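Toderitz side table, light tan top
Reviewed by Morenike Ekpo, September 23, 2025

I ordered this from the Mestosel shop in Flustosville to replace a glass-topped table that showed every fingerprint. Assembly took 20 minutes with the supplied hex key. Two of the leg bolts needed retightening after the first week.

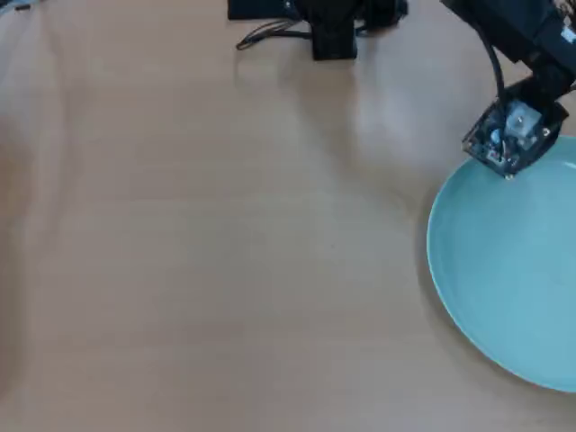 Finish is the main reason to buy it. The coating is matte and even, and crumbs wipe off with a damp cloth. The grain is faint and reads as pale beige with soft brown streaks, so a strong color such as the teal plate stands out well against it. Glare from a window is low. Dark coffee left overnight did leave a ring, which came out with dish soap on the second pass.

Edges are square and slightly sharp at the corners. The Grigaitė table I tested in the spring had rounded ones and a heavier base, but its top scratched sooner.

Four stars. One off for the bolts.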